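Last updated: 21 September 2020

Petrică Munteanu (Wirholm) won the third stage of the Tour of Odum on Monday, after 186 kilometres in strong side wind. He left the front group on the climb to Vilik and kept eight seconds until the line. Wieser took second and third place in the sprint behind him. 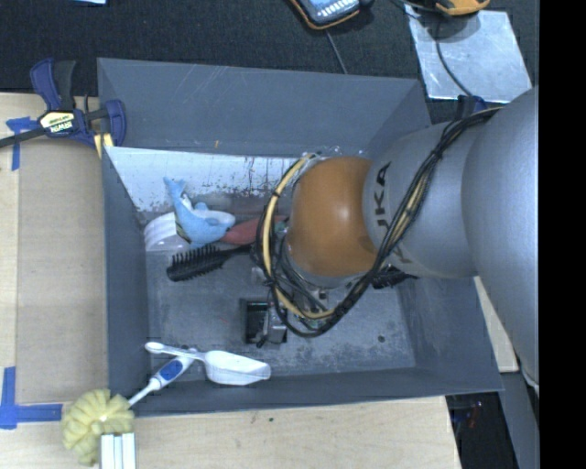

Munteanu said after the finish that he had wanted to wait for the last kilometre, but his team car told him to go earlier. He is now 25 seconds behind the leader, Jonalyn Talavera's teammate in the mixed relay in February. Tomorrow the riders have a flat stage with start in Odum.

We use cookies to improve your visit. Accept | Settings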